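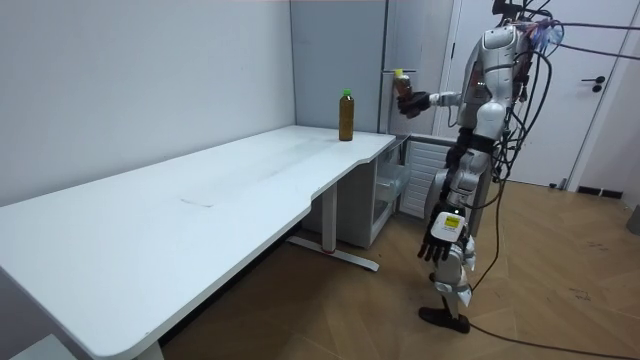
Planner keeps throwing away the handover pose

Posted by Kyung-hwa Seok

Hi all – hoping someone has been through this. We're running Koston for arm planning on a humanoid that moves tea bottles between a desk and a fridge. Single-arm grasps plan nicely, but when both hands go near one bottle, the planner rejects almost everything. Last night's log had 3,606 candidate poses and 2,139 of them were flagged as hand-to-hand collisions. 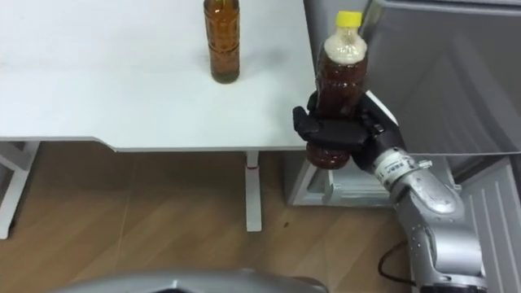
I've already shrunk the padding on the fingers and it made very little difference. Is there a proper way to tell it that the second hand is allowed to be close?

Ha-rang Hyun

Oh, I remember this one well! The padding isn't your trouble, I'd guess. Koston attaches the bottle to the first hand as a solid object, so the second hand counts as hitting it.

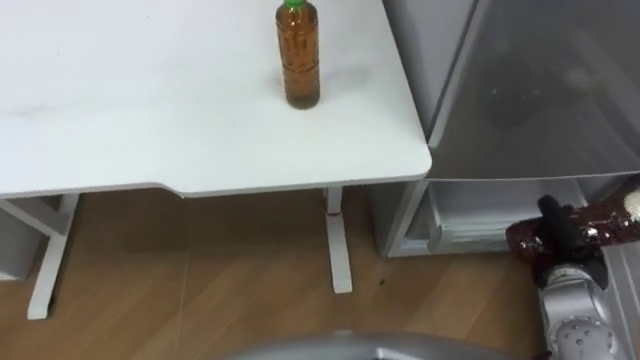 You'll want to add the second hand's finger links to the allowed contacts for the bottle, but only for the last 60 mm of the approach – leave it on any longer and the planner gets very relaxed about the fridge side too. Then clear it again after release. A few other things worth checking, in whatever order suits you:

Wrist limits in the robot model, which may be tighter than the real joints

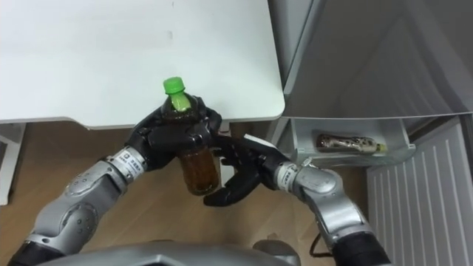
Age of the camera data when the plan starts (ours was 106 ms behind)

vinach_user

same problem here, restarting the planner helped for a while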